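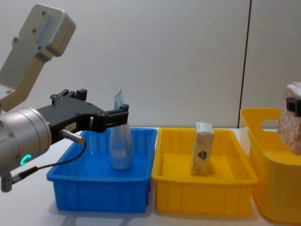

Data card

Plovden Sorting Demonstrations, second release
Last revised December 12, 2024

Welcome, and thank you for taking an interest in our little corner of two-armed manipulation! Plovden is a set of teleoperated demonstrations in which a pair of arms moves small packaged goods between three plastic bins on a white table. Nisreen Kanaan looked after the collection and Brittany Gill wrote the training code, and both of us have had a hand in this page, so please forgive it if it wanders a bit.

What we were after

Our first release, which went out in September, used one arm at a time. It was tidy to learn from, but the policies we trained on it (we call the method Masri) tended to let one arm wait politely while the other did all the work. For this release we asked our operators to keep both arms busy whenever they comfortably could — one reaching over the blue bin, say, while the other holds a carton above the tall yellow one.

What is in it

There are 3456 episodes, each lasting up to 74 seconds, and split by operator so that no one person's habits turn up in both training and test. Every episode comes with joint positions, gripper openings, a short written instruction and the camera streams. The goods are a mixture of upright cartons and soft, see-through packets, and we'd gently warn you that the packets are much the harder of the two. They bend, they lean on each other, and depth estimates on them are poor. 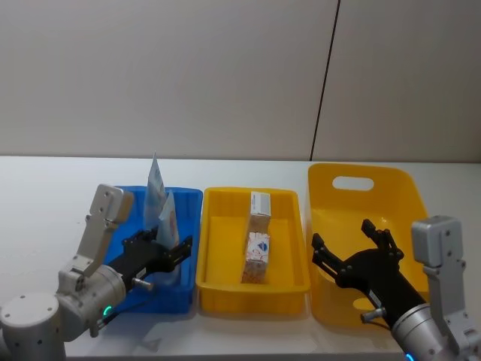
Blue bin, shallow tray and deep bin, with both grippers in place and a carton standing in the tray.

How Masri gets on

We ran 40 held-out trials with the new data and counted a trial as good only when every item ended up in the bin named in the instruction. Masri managed 54 per cent of items on the packets-only list under the older training set, and we were very pleased to see it do better with this one, though the full table lives in the Fulell folder and you should quote from there. Most of the remaining failures are packets pinched too near the top — they swing, and then they slip.

Things to know before you start

The bins stay in the same order throughout, so a policy may well learn place instead of colour. Shuffle the instructions if that matters to you. Cable positions were not tracked. The loader is called Undetti and expects the folders exactly as they unpack, so please don't rename them (Brittany did, and lost an afternoon to it).

Corrections are very welcome through the issues page, and Nisreen reads them all.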